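O erro de 40 milissegundos que ensina um robô a largar o casaco cedo demais

Em software de manipulação, a parte que menos aparece nas apresentações é a que liga uma imagem a um movimento. A Jelon faz quase só isso. A empresa desenvolve ferramentas para preparar demonstrações de tarefas domésticas e treinar, a partir delas, políticas de controlo para braços robóticos. O produto principal chama-se Asterar e passou o último ano concentrado num único tipo de objeto: roupa.

Natália Salgado, que dirige a equipa de perceção, explica a escolha sem rodeios. «Uma caneca tem uma pose. Um casaco em cima de uma cama não tem. Ou tem tantas que deixa de ser útil falar em pose», diz. Os primeiros protótipos do Asterar tentavam estimar uma malha tridimensional da peça e planear a pega sobre essa malha. Funcionava com toalhas. Com casacos forrados, em que uma manga pode estar virada do avesso e escondida debaixo da gola, a malha saía errada e o planeador seguia-a com toda a confiança.

A equipa abandonou a malha e passou a aprender diretamente com demonstrações humanas. Uma pessoa usa uma pinça de mão com uma câmara montada, executa a tarefa em casa e o sistema guarda o vídeo, a trajetória da mão e a abertura das garras. Não é preciso ter um robô no local. O trabalho difícil vem depois, quando esses registos têm de se transformar em algo que um braço consiga executar.

O problema dos relógios

A trajetória da pinça é reconstruída a partir do vídeo e de um sensor inercial. Cada fonte tem o seu relógio e os dois não andam exatamente juntos. Num movimento lento a diferença mal se nota. Quando a mão levanta um casaco com um puxão, um desfasamento de algumas dezenas de milissegundos basta para que o registo associe a imagem do tecido já preso a uma garra que, nos dados, ainda se está a fechar.

Durante meses, os braços de teste da Jelon levantavam a roupa antes de terem força suficiente sobre ela. A equipa suspeitou do controlador, depois do atrito das garras, depois da rede. A causa estava no módulo de sincronização, que arredondava os tempos do sensor para a imagem mais próxima em vez de os interpolar. A correção ocupou pouco código. Voltar a processar todos os registos foi mais demorado.

Dwynwen Gronow, engenheira de controlo, entrou na empresa nessa altura e ficou com a tarefa de evitar que o caso se repetisse. Escreveu o verificador que hoje corre sobre cada demonstração antes de ela ser aceite. O programa compara o movimento aparente do fundo da imagem com a rotação medida pelo sensor e calcula o atraso entre os dois sinais. Se o atraso varia ao longo da gravação, o registo é posto de lado e fica à espera de revisão. «Prefiro perder uma demonstração boa a deixar entrar uma que mente sobre o tempo», diz Gronow. «A rede não tem maneira de saber que lhe estão a mentir.»

O que a câmara vê

A segunda dificuldade é ótica. A lente grande-angular foi escolhida para manter o ambiente à vista mesmo quando a peça de roupa ocupa o centro. O preço é a distorção: as linhas direitas da divisão chegam curvas ao computador. Retificar a imagem inteira esticaria tanto os cantos que estes deixariam de ter utilidade, e é nos cantos que está boa parte da informação de que o localizador precisa. O Asterar trabalha por isso com a imagem original e leva o modelo da lente para dentro do cálculo de posição.

A roupa complica também esta etapa. Um localizador visual parte do princípio de que a maior parte do que vê está parada. Quando as garras erguem um casaco, uma porção grande da imagem passa a mover-se com a câmara, e um algoritmo ingénuo conclui que a mão não saiu do lugar. A solução da Jelon é uma máscara, calculada imagem a imagem, que retira do cálculo a própria pinça e tudo o que ela segura. As garras são fáceis, pois ocupam quase sempre a mesma zona. O tecido obriga a uma rede de segmentação dedicada.

Essa rede falhava sobretudo em dois casos: peças com vários materiais e roupa pousada sobre tecidos com padrão. No primeiro, a pelúcia de um forro era tratada como um objeto separado da camurça do exterior, e a máscara cobria apenas metade do casaco. No segundo, as riscas de um lençol apareciam como excelentes pontos de referência até alguém puxar a roupa e arrastar o lençol atrás. Salgado pediu então mais demonstrações precisamente nessas condições e deixou de aceitar novas gravações sobre superfícies lisas.

O conjunto de validação atual tem 720 demonstrações. São poucas, se comparadas com o arquivo de treino, mas todas foram revistas por pessoas, com a máscara corrigida à mão nos momentos de contacto. Nenhuma versão nova do Asterar sai sem passar por elas.

Planear pouco, corrigir muitas vezes

Na fase de execução, a política recebe as imagens recentes e devolve uma sequência curta de movimentos. O braço executa apenas o início dessa sequência e pede outra. Gronow experimentou horizontes mais longos, que davam movimentos mais suaves, mas o tecido escorrega e a previsão envelhece depressa. O compromisso atual é gerar até 4 segundos de movimento e aproveitar apenas a primeira parte.

Entre uma sequência e a seguinte surgia por vezes um solavanco. A política mudava de ideias – uma vez agarrava pela gola, na seguinte pela bainha – e o braço hesitava entre as duas. A equipa acrescentou um termo que penaliza o afastamento em relação ao plano anterior, com um peso que desce quando a perceção indica que a pega falhou. Acertar esse peso levou mais tempo do que escrevê-lo. Demasiado alto, o braço insiste em levantar um casaco que já não segura.

A abertura das garras tem tratamento à parte. A mão humana aperta até sentir resistência, e o registo guarda apenas a posição final. Um motor que reproduza essa posição num tecido mais grosso vai forçar, e num mais fino vai deixá-lo cair. O controlador do Asterar lê a posição demonstrada como intenção de fechar e regula a força localmente, a uma frequência muito superior à da câmara.

Ferramentas para quem revê

Grande parte do esforço recente foi para o visualizador interno, batizado Craddock. Mostra o vídeo, a trajetória reconstruída, a abertura das garras e a máscara na mesma linha de tempo, e permite saltar diretamente para os instantes em que o verificador levantou dúvidas. Antes, cada sinal abria num programa diferente e os revisores alinhavam-nos a olho. Salgado considera que essa mudança fez mais pela qualidade dos dados do que qualquer alteração à rede.

O primeiro cliente externo é a Jisberg, que opera lavandarias industriais e quer automatizar a separação de peças à entrada. O ambiente é mais controlado do que uma casa, mas a roupa chega em monte e molhada, e há poucas demonstrações com tecido molhado. O teste-piloto arranca em setembro, com dois braços numa única linha. A Jelon vai recolher novas gravações no local durante as primeiras semanas e só depois afinar a política.

Ficam problemas por resolver. Os fechos metálicos produzem reflexos que confundem a segmentação, e as peças muito escuras confundem-se com as garras pretas. Gronow está a testar garras de outra cor, o que obriga a decidir o que fazer com todo o arquivo gravado até agora. Uma hipótese é recolori-las por software nos registos antigos. Os primeiros resultados, admite, ainda não a convencem. 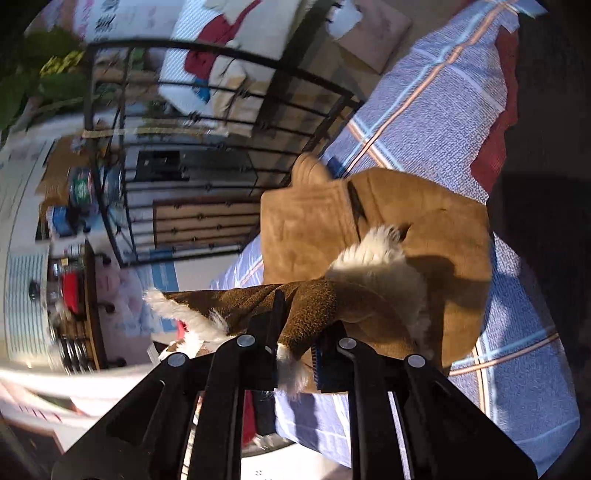 Peça de roupa acastanhada, provavelmente um casaco, com pelúcia branca, presa entre as garras de uma pinça de mão sobre um lençol de xadrez.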